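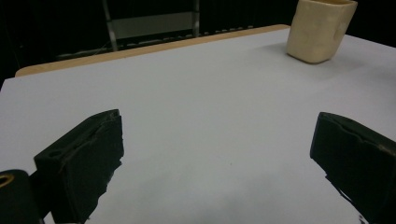 The Case for the Crooked Cup

Rosalind Alcantara has a shelf in her kitchen that she calls the hospital. It runs above the sink, and on it sit the cups she couldn't bring herself to throw out or sell: a pale one with a thumb-sized dimple, a brown one with a foot that was trimmed too thin on one side, a little green tumbler that rocks when you set it down. She drinks from them every day. The good ones, the ones that came out of the kiln the way she planned, go to the shop downstairs, and she hardly ever thinks about them again.

I went to see her in Grarnwood in December because I'd fallen hard for a cream-colored cup. A friend served me coffee in one and I spent most of the visit turning it around in my hands, finding the places where the wall swelled a bit or sank. It was squared off, more or less, with soft corners, and my fingers kept going back to the flat sides. I asked where it came from and my friend turned it over. There was a small R pressed in the clay.

Alcantara's workshop is called Plarnance, and it takes up the ground floor of an old seed store on the river side of town. When I got there at eight in the morning she had been working for hours and had slip up to her elbows. She waved me in with a sponge.

"Squaring a cup is the most fun you can have with a round thing," she said, and then showed me, which I loved. She throws the cup on the wheel like any other, a plain cylinder, a little thicker than she wants it. Then she leaves it alone until the clay will hold a shape but still gives under a thumb. Potters call this soft leather-hard and they talk about it the way bakers talk about dough. Too early and the wall slumps. Too late and it cracks at the corners, usually down low where you won't see it until after the firing.

When it's ready she takes a wooden paddle (hers is a cut-down spatula, black with age) and pats the cup on one side, gives it a quarter turn, pats again. Four sides, then back around. She holds her other hand inside so the wall has something to push against. You can hear the moment it changes, a sort of dull slap that goes up in pitch. She never measures. The corners come out rounded because she wants them that way, and every cup ends up leaning toward somebody's idea of square without ever quite getting there.

I tried it, of course. Mine looked like a milk carton somebody had sat on. She put it on the drying rack next to hers and wouldn't let me squash it.

The dents are another matter, and people have feelings about them. Wendell Kapoor, who shares the kiln and makes tall, very even vases under the name Finora, thinks a dent is a mistake and says so cheerfully across the room. Alcantara thinks it depends on the dent. Some of hers are deliberate, pushed in with a knuckle so the thumb has a place to land. Others happen when she lifts a cup off the board with clay on her fingers and grips it a second too long. Once they've been fired she can't always tell you which is which.

"People ask me for the one with the dent," she told me. "They want to know it's the one with the dent, and not a different dent!"

Kapoor shook his head at that and went back to his vases. They've been sharing that kiln for 13 years and I got the impression this conversation is as old as the kiln.

The color took her longer than the shape. She started out with a bright white glaze, and the cups looked cold to her, like something from a dentist's office. So she began adding a little more iron, a pinch at a time, and kept a notebook. The cream she uses now is test 146. She showed me the tile, hung on a nail with a loop of wire, and then tile 145, and I swear I couldn't see any difference until she carried them both to the window. There it was - 145 had a faint pinkness to it, like the inside of a shell, and 146 was just warm. Beige, if you want to be rude about it. I have come around to beige in a big way.

She's particular about where you look at them, too. Her own worktable has a plain white top, and she recommends something similar for anybody choosing pottery. Patterned cloth hides everything. On white you see the outline, you see how the shadow falls on one side, and the small bumps and hollows in the surface start to show. Stand a single cup on a bare table in soft light and walk around it. It's a different cup from every side, and a squared one especially so.

A few things I picked up that morning, in case you're tempted to go looking. Pick the cup up before you check the price. Put a finger through the handle if it has one, or wrap your whole hand around it if it doesn't. Tip it as if you were drinking the last of your coffee, and notice if a corner pokes you in the lip. Set it down and give it a nudge. A slight wobble is charming for a week and then you'll want to file the foot, which you can do at home with wet sandpaper and some patience.

Alcantara fires 50 cups at a time and opens the kiln early, before Kapoor gets in, so she can have first look on her own. I stayed for one unloading. She lifted them out one by one, said "oh, hello" to several, and set two aside for the hospital shelf. I bought one of the others. It has a flat side that fits my palm exactly, and the corner nearest the rim sags.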